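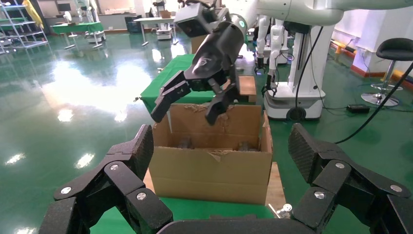 # About Stidstead

Stidstead is a small newsletter and research shop that follows local elections, and the long dull stretches between them, when most of the real decisions get made. We write up council meetings, read campaign finance filings, and keep a searchable archive of who voted for what. If you have ever wondered how your town ended up with a parking ordinance that reads like a ransom note, we probably have the minutes.

We are not affiliated with any party. Both of the big ones have accused us of working for the other, usually in the same week, and one independent candidate for water board is convinced we work for the sewer people.

## How we started

Moushumi Gamage spent nine years as a legislative aide, a job she describes as "carrying folders toward rooms." When the daily paper in Werkton dropped its city hall beat, she began going to the meetings on her own time and emailing her notes to friends. The friends forwarded them. Somebody's uncle forwarded them to the mayor, who wrote back to dispute a comma.

The comma stayed. The list grew to 742 people by the end of that first year, which was more than had voted in the last library district race, and Moushumi decided it ought to have a name. Stidstead was the street she lived on. She has since moved, and we have kept the name out of a general reluctance to reprint the envelopes.

Today the newsletter goes to over 4,000 readers in Werkton, Javness and the townships in the middle that would prefer not to be lumped in with either.

## What we do

**Meeting reports.** We cover the Werkton city council, the Javness town board, both school boards and the county commission. Reports go out the next morning by 10. They run as long as the meeting deserves. The shortest so far was a single line, after a session was called to order and adjourned for lack of a quorum.

**The vote archive.** Every recorded vote we have been able to find, searchable by member, date and subject. The older records were typed in from paper, and in places the paper was not much help. Where a name is unreadable we say so and leave it blank.

**Candidate questionnaires.** We send every candidate on the ballot the same questions and print the answers whole, with the spelling as received. Candidates who don't reply get a blank space the same size as everybody else's. It has proved a surprisingly good motivator.

**The Asfaw Desk.** Named for the bakery downstairs, which lets us use its back table. Readers can come by with a ballot measure, a zoning notice or a letter from the assessor, and one of us will go through it with them line by line. We don't give legal advice or tell anyone how to vote. We will tell you which paragraph matters, and that the almond rolls are gone by 9.

## Who pays for it

Readers do, mostly. A subscription costs $60 a year, and the meeting reports are free to everyone whether they subscribe or not. Subscribers get the archive alerts, the questionnaires a day early, and a tote bag if we remember to order them.

We don't take money from candidates, officeholders, parties or political committees. We do run classified ads, and we once had to give one back when the lawn mower in question was found to be owned by a sitting commissioner. Gifts above $500 are listed by name on the Funding page. The list is short and we would be happy to see it get longer.

## Who we are

There are 2 full-time staff, Moushumi included, and a changing group of freelancers who are paid per meeting, with an extra hour's pay for anything that goes past midnight. The Javness drainage hearings have put at least one of them through a semester of college.

## Corrections

We get things wrong. Corrections run at the top of the next issue, in the same type size as the mistake. If you think we have misquoted you, please write and tell us what you said. If you wish you had said something else, the letters page is open to you, up to 300 words.

## Getting in touch

Email is best. The phone is answered on most afternoons, except when there is a meeting, and there is usually a meeting. Tips are welcome, documents more so. We're hiring freelancers for the fall budget hearings, and applications close at the end of August. Please include a writing sample and tell us how late you can stay awake.

*Page last updated June 27, 2018.*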